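Ticket 1465 - Senwood bench, two-arm cell
Subject: Hold rule for soft bags vs. hard containers
Status: Open, fix in trial
Component: Fovar handling rules, section 26

Reporting this one with some excitement, because I think we finally have a clean case for splitting section 26 in two! The rule as written gives one approach speed and one closing force for "small household items," and the bench work keeps landing on both sides of it.

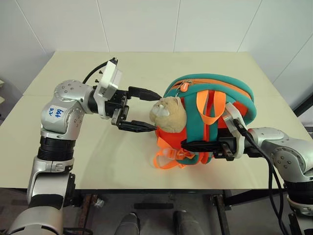 Soft bag with straps first, lidded white plastic container second.
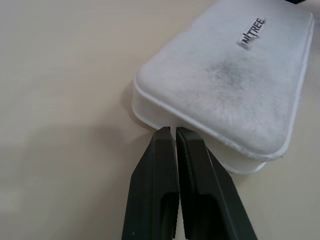

What the log shows: 246 runs under the current rule, and nearly all the stops come from two causes. On bags, the second arm starts pulling before the first has a settled hold, so the fabric shifts and the force check trips. On rigid boxes, the fingers close on the lid rim when they should be going for the body - a lid can pop off, and then you have a person reaching in to tidy up.

Tried so far:
- Lowered closing force for everything. Bags got better, boxes slipped. Reverted.
- Added a half-second settle before the second arm moves. Big improvement on bags, no harm to boxes. Keeping it.
- Loose straps tucked or clipped before start. Works great, but it needs to be in the written checklist, next to the standing-distance line.

Proposed wording, 26a (soft items): one arm holds, the other waits for the settle signal. 26b (rigid items with lids): grip below the rim, never on it.

Manole build 868 already has the settle timer, so Jaltlow can test this without a patch. Please run both halves with the same speed cap and attach the stop codes here. I'd love to see 26b tried on taller tubs too.

Next update after the August rule review.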